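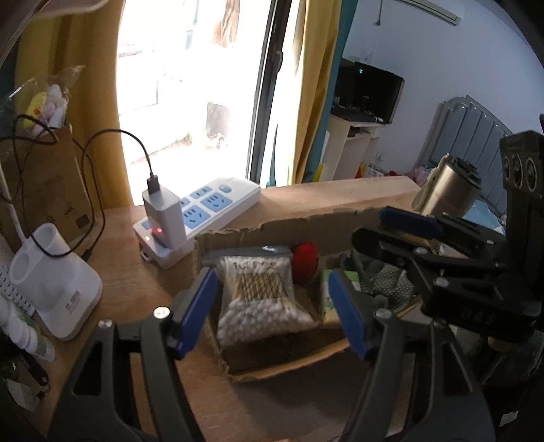

BOXES! How to fit a whole lot of little stuff into one

Plistasum Kids > Around the House > Packing and Tidying

Little stuff is harder to pack than big stuff. Weird, right? A chair is a chair. You pick it up, you put it down, done. But cotton swabs, gloves, tiny cartons, a round red thing that wants to roll away – that takes some thinking.

So let's think. Quick, before lunch.

This is number 259 in our letters pile and it comes from Lutz Stöcker in Dirnham, who wants to know why his box was full when his sister's box, same size, still had room. Good one, Lutz. Answer: air. Your box was full of air.

What's in a full box?

Stuff, plus gaps. Every time two things don't fit snugly you get a gap, and the gap is just air taking up a seat. Round things make a lot of gaps. Try it with oranges in a bowl. See the holes between them? You could pour rice in there and the rice would find every one.

Flat things and square things make hardly any gaps. A little carton can stand right up against the wall of the box. Side to side, no hole.

Soft things are the best. Soft things change shape! Gloves, socks, a scarf, a cloth. Bunch them up and they fill whatever space is left over. In the box at the top of this page the gray gloves are bunched into the right end, and that whole end is filled.

Why do cotton swabs come in a bag?

Ever dropped a pack of swabs? Then you know. They go everywhere. Under the sink, under the rug, one in the dog's water.

Loose, each swab is its own little object to chase. In a bag they act like ONE object. You pick up the bag, they all come. Grown-ups who pack things for a living do this all the time – small things into a medium thing, medium things into a big thing. Beads in a jar, jar in a box, box in a closet.

A zip-top bag is extra good. There's a strip along the top with a ridge on one side and a groove on the other. Pinch along it and the ridge pops into the groove. Run your finger over it twice, the first time always misses a bit at the corner.

And see-through means no guessing. You know it's swabs. No label needed (though a lot of bags have one anyway).

Oh and look at how swabs sit in a pack. Sticks in the middle, white tips bunched at both ends. The tips are fatter than the sticks, so the ends of the bag puff up. Sticks pack tight, tips don't. Air again!

Why do some gloves have dots?

Run your thumb over a pair of dotted work gloves if you have one at home. The dots are usually a bit rubbery. Plain cloth slides on smooth cardboard, but the rubbery dots grab. Scientists call the grabbing friction. You can call it grip, it's the same idea.

What's cardboard, anyway?

Paper! Mostly paper. Thick brown paper, often in a sandwich: flat sheet, wavy sheet, flat sheet. The wavy part in the middle is the clever part. It's nearly all air (good air, this time) so the box stays light, but the waves stand up like a row of tiny arches and hold the flat sheets apart.

Find a torn edge and look at it sideways. You might see the waves.

A box with no flaps on top is called an open tray by some people and a box with no flaps on top by the rest of us. Rough edges don't matter much to what's inside. They matter to your fingers though, so go easy, and if it's scratchy put some tape along the rim.

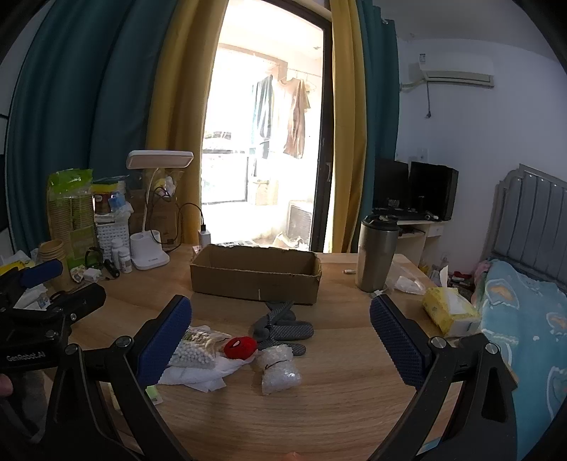
Let's empty it and start over

The best way to learn packing is to do it wrong first and tip it all out. So get a box about as big as a shoe box. Go find some stuff. Not breakable stuff!! My list, copy it or don't:

- a bag of cotton swabs
- something soft and gray (or any color)
- something round
- bubble wrap
- a cloth or a tissue
- a small carton

Spread everything out where you can see it. That's the part people skip. They grab and shove, grab and shove, and then the big thing is left over at the end and there's no place for it. With everything on the table you can look at it all at once and pick.

Move the drinks away, too. A tall steel tumbler with a lid on is better than an open glass, but far away is better still. Ask me how I know. My desk in Dirnham still has a ring on it from March.

Now pack!

1. Biggest first. Lay it flat along one side. For most of you that's going to be the bag of swabs.

2. Next, the things with square corners. Up against a wall of the box, standing if they fit that way.

3. Round thing. Give it a neighbor on each side so it can't roll. Round things love to roll, its their whole personality.

4. Soft stuff last. Push it in the leftover spaces. Corners first, then the end.

5. Pick up the box and give it a tiny shake. Hear anything? A rattle is a gap talking. Find it, stuff it.

Then tip it out and try another way. Swabs standing up. Gloves on the bottom. Time yourself if you like that kind of thing. Lutz says his sister can do it before the toaster pops, and I have no way to check that.

Bubble wrap, quickly

Yes you can pop it. After.

Bubble wrap is two sheets of plastic stuck together with air trapped in little rooms between them. When something bumps it, the air squashes and then springs back, so the bump gets spread out and the thing inside hardly feels it. Popped bubbles can't do that. So if you popped the whole sheet already, it's only floppy plastic now, sorry.

It also takes up a huge amount of room lying around. Trick: roll it or bunch it, then put a band around the middle. It goes thin at the waist and puffy at both ends, like a bow tie. Easy to grab and easy to stack.

Why does the next tissue stand up?

This came in from Hứa at 3 in the afternoon, and it's kind of about packing so I'm squeezing it in. You know how you pull a tissue out of the pack and another one sits there poking up out of the opening? Nice trick. No motor.

In packs that do this, the tissues are folded into each other. Half of one is tucked inside the fold of the next. So when you pull the top one, it drags its friend up by the edge, and the slit in the pack is just tight enough to hold the friend there when the first one lets go. Grip again! Same as the dots on the gloves.

You can make your own with squares of paper. Fold each in half, tuck one half into the next, keep going. I did 50 and had to lie down. Start with fewer.

Words for today

Gap – a space with only air in it

Friction – rubbing that stops things from sliding

Rim – the top edge of a box or cup

Cinch – to pull something tight around the middle, like a belt

Cushion – anything squashy that softens a bump

Stuff to try at home

Pour dry rice into a cup of marbles. How much goes in before it spills over? (do this in the sink or on a tray, pleese)

Pack one box two ways and ask someone to guess which has more in it, when they're the same.

Look in a kitchen drawer and find the object that wastes the most room. At my house it's the whisk. Big round cage of nothing. You can put a small sponge inside the whisk, though. I do.

Next time: lids. Why they stick, why they don't, and where all the missing ones go. Send drawings if you've got a theory.

Written by Lieselotte Baumgart for Plistasum Kids

Contact us | Copyright Plistasum | Back to top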